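Drurnow shared shop — two-arm bench build, minutes
2018-07-25
Present: Sigita Lill (chair), Ramesh Bajpai, Gaëtan Lebrun, Vija Venckus (notes)
Apologies: Mārtiņš Baranauskienė

1. Last minutes. OK'd, no changes.

2. Grippers. Ramesh wants the fingers cleaned before any more grip tests, grey smudges and grit on the rubber ring. Gaëtan says wipe first, swap the ring only if it still slips. Agreed. Ramesh to do it, spare rings are in the Plendmont drawer.

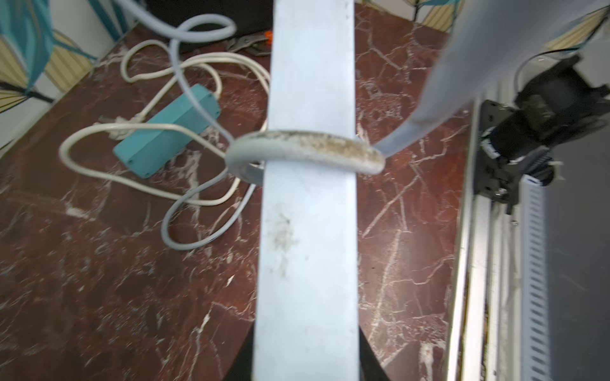 Wrist camera, ring on the finger, teal strip behind

3. Plug task. Long talk. Gaëtan wants both arms on it, one plug each. Vija thinks the loose cord is the real problem — it loops all over the bench and the planner has no idea its there. Options: shorter cords, or leave as is and log the misses. Leave as is until September, then look agian.
Log stands at 379 runs. Target 430 before we touch the gripper code. 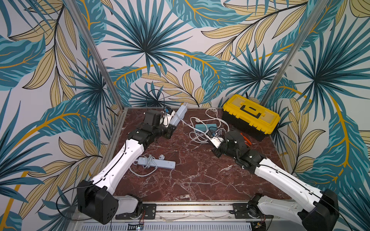
Both arms with a white plug each, left one up against the standing strip

4. Wiring. Boards by the mounting plates still have red wires showing. Sigita not happy. Covers to be printed, Gaëtan has the file, needs checking against the rail.

5. Tools. Pliers and toolbox live at the back of the bench for now. Vija asked for a hook on the outside, Sigita ok with that.

6. Money. 57 left in the kitty. Darkico order (bolts, 2 cable clips) goes in this week. Mārtiņš has the receipts, ask him.

7. AOB. Ramesh — wallpaper stays, closed.

Actions
Ramesh: clean fingers, check ring
Gaëtan: board covers
Vija: hook, run log
Sigita: Darkico order

Next meeting: date to go round by email.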